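The Folding Line in the Budget

Every spring somebody in hotel laundry gets sent a quote for a pair of robot arms, and every spring the quote has one big number on page one and all the smaller ones on page 12. Lanying Bai, who handles purchasing at Clunholm, a linen and uniform service, has learned to start at the back.

"The arms are the cheap part," she says. "I want to know what I'm paying for in month four."

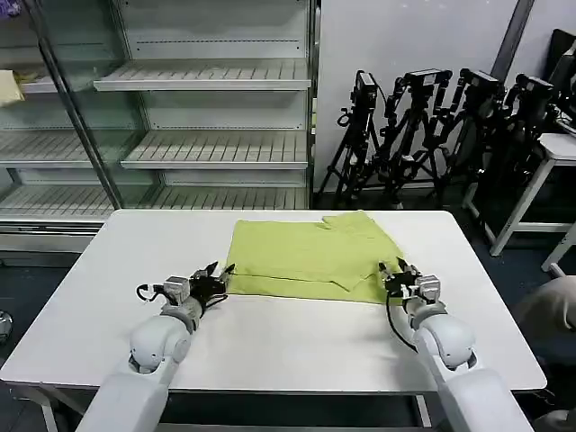

The pitch from Hestent, one of two suppliers on her list, was based on a clean shirt on a clean table. Clunholm's shirts come out of a dryer in a knot. Bai asked how long the system needs to find a collar in a heap like that, and who pays when it can't. She got a brochure.

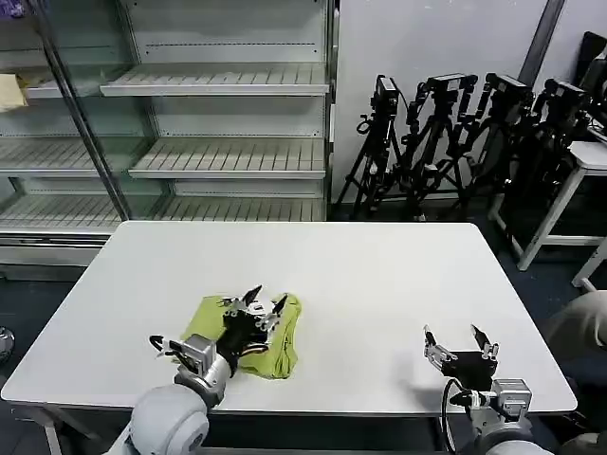 Then there are the extras. Grippers are quoted as a wear item, with up to 50 percent off the first replacement set and no price given for the second. Cables are billed separately. Floor space isn't billed at all, so it tends to get left out, though Clunholm would lose two hand-folding stations to fit one cell.

Wokov, the other bidder, offers a lease at $780 a week. That sounds friendly until you read that training on a new garment is charged by the item. Clunholm handles a lot of garments.
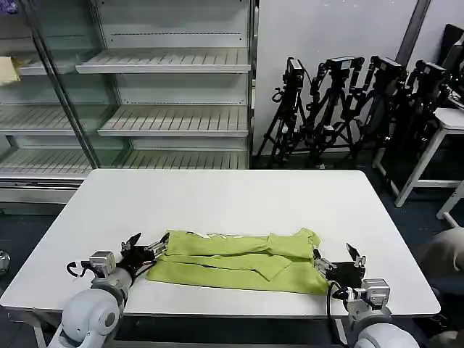
I asked Bai what would change her mind. She wants a paid trial on her own laundry, with her own people timing it, and a fold that passes the same check a new hire's would. Neither bidder has said no. Neither has put it in writing, either.

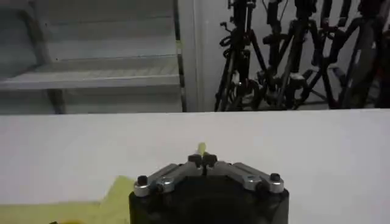
For now she has set aside money for 4 weeks of testing and none for a purchase. The Yáñez plant across town signed last March, and she plans to call them before she signs anything.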